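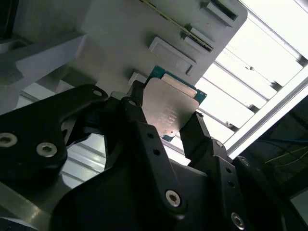 So how does a robot learn to put a processor down without wrecking it? By practicing on cheap dead chips, mostly, and by learning when to back off.

I spent a Wednesday with Catriona Dunbar's group at Curna, and I loved every minute of it! Their method (they call it Hirkero) lets the arm make a clumsy first try, feel the push back, then wiggle a hair and try again. After 1381 practice runs, it seated 67 chips in a row. The old script managed 18. Catriona is already grumbling about the next thing, which is bent pins.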